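Lining a Small Work Enclosure with Dark Fabric

Guide 3 of the Virkmont bench series. Text by Musyoka Makokha, checked by Tatu Ondieki.

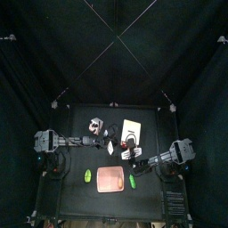 Fabric lining cuts stray reflections and evens out the background for close work. The method below suits an open box built from aluminium profile or timber battens, with an inside width of up to 1000 mm. Larger boxes need a mid-span batten on each side or the cloth will sag.

What you need

Blackout cloth, matt on both faces, 262 g per square metre or heavier
Hook-and-loop tape, 20 mm wide, adhesive on the hook side only
Sewing machine with a size 90 needle
Polyester thread
Steel rule, chalk, fabric shears
Spring clips, at least eight

Avoid velvet. It is darker than blackout cloth but sheds for weeks, and the pile shows every handprint.

Measuring

Measure each side at the top, middle and bottom and use the largest figure. Add 30 mm to every edge for the hem. For one continuous wall strip around three sides, add the three widths together first, then add the hem once at each end. Our test box came to 1815 mm before hems.

Wash and dry the cloth before cutting. The Drilter cloth we used shrank by 2 per cent along the roll and not at all across it, so cut the long dimension along the roll only after washing.

Cutting and hemming

1. Lay the cloth face down and chalk the outline.
2. Cut on the chalk line with shears. A rotary cutter drags on coated cloth.
3. Fold each edge over 15 mm, then 15 mm again, and press with a cool iron through a tea towel.
4. Sew 3 mm from the inner fold, stitch length 3.5.
5. Sew the loop tape to the back of the top hem, stopping 10 mm short of each corner.

Fixing

Degrease the frame with isopropyl alcohol and let it dry. Apply the hook tape to the top rails and press firmly along its full length. Leave overnight before hanging anything from it. We hung one panel after two hours and it was on the floor by morning.

Hang the back wall first, then the sides, overlapping each corner by 40 mm. Hold the overlaps with spring clips until the fit is right, then stitch them by hand. The roof panel goes on last and rests on the rails.

Faults

Ripples along the top edge: the tape was stretched during sewing. Unpick and redo with the feed pressure reduced.

Light at the corners: overlap too small. Add a 60 mm strip behind the joint.

Shine on the walls: the iron was too hot. The coating cannot be restored, so turn the panel round or replace it.

Cleaning

Vacuum with a soft brush once a month. Do not machine wash the panels after hemming.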